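**DEDCOMBE, January 15, 2018** – Tirkus, the desktop computer repair and resale firm, has opened a processor bench at its Dedcombe works. The bench handles one job: fitting and exchanging processors in used office desktops before they are tested and sold on.

Until now the work was shared between general repair benches. Tirkus handled 2,913 desktops at Dedcombe in its last trading year, and damaged socket contacts were the most common reason for scrapping an otherwise sound motherboard.

The new procedure keeps the motherboard in its case wherever access allows. The load lever is released and the retention frame raised. The processor is held by its edges only, lined up with the socket and lowered without sideways movement. The frame is closed and the lever latched before any other part is touched. Gold contacts are inspected under magnification each time a socket is opened.

Dell motherboard and desktop processor at the socket stage:
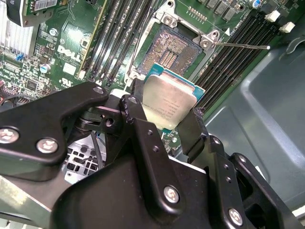
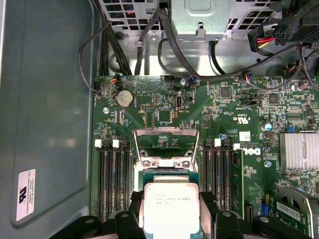
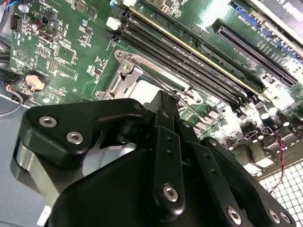 *Page last changed: January 2018. Text corrected in paragraph 2.*

Boards that pass inspection receive thermal paste and a cooler, then run a memory and load test lasting 2 hours. The CMOS battery is checked at the same stage and replaced if its voltage is low. Cables unplugged for access are refitted and checked against the board layout sheet for that model.

Boards with bent contacts are set aside for the Ikstead workshop, where repair is attempted if no more than 10 contacts are affected. Boards above that limit are stripped for parts.

The bench layout and layout sheets were prepared with Diệp, the firm's supplier of workshop fittings. Tirkus expects to process 2,000 desktops through the bench in its first year. A second bench, of the same pattern, will open at Ikstead in March.

Trade customers may request the inspection record for any machine by quoting the stock number on the delivery note. Records cover the socket, the processor fitted and the test results.

**Notes to editors**

Tirkus repairs and resells used office desktops to schools, offices and trade buyers. The works at Dedcombe is not open to the public. Press enquiries should be sent to the Dedcombe office.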